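Opinion > Tabletop > Columns

We use cookies to improve your visit. By continuing you accept our cookie policy.

Friday
By Ruben Kuipers

Let the Long Games Be Long

Every few months somebody in our hobby announces that a board game should not last more than two hours. I have read this opinion many times, and I still do not agree with it.

My group plays Takden, a trading and railroad game with 260 wooden pieces and a rule book of 59 pages. A full game takes us most of a day. When the new edition came, the publisher added a "quick mode" that finishes after the fourth round. We tried it two times. Both times the game stopped when my railroad had just started to earn money. It was like leaving a restaurant after the soup.

I understand why short games sell. People have work and children, and the last train is at 11:40 p.m. But a long game gives you something that I don't find in a short one, and this is the possibility to recover. In Bultero, if you make one bad auction you can start to shuffle the cards again. In Takden I was once last until late afternoon, and I finished second — it is still my favorite result. 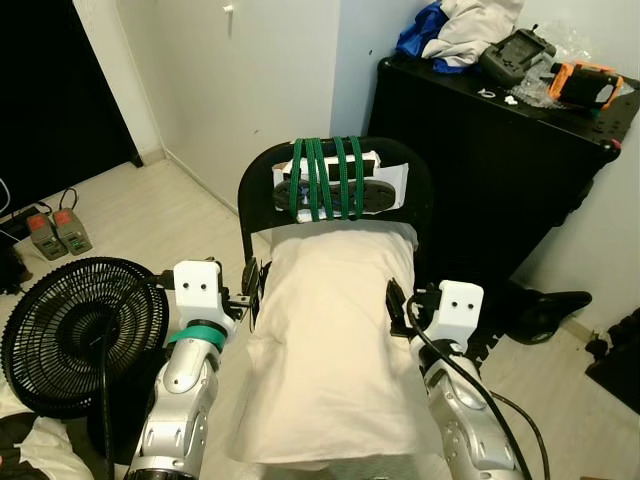 Charbonneau wrote to me after my previous column that I am romantic about this. In his opinion the player who is last at lunch is usually last at dinner also, and he has only suffered longer. He would prefer three games of Lokance in one evening, with a new chance each time.

It is a fair point, and for some designs he is right. A long game with no way back is a bad game. But then we should ask the designers for better rules in the middle part, and leave the length alone.

What I would really like is an honest box. If it says 90 minutes and four beginners need five hours, everybody goes home angry and the game stays on the shelf. Print "all day" on it in big letters. Some of us will buy it for this reason, and the others can save their money for Lokance.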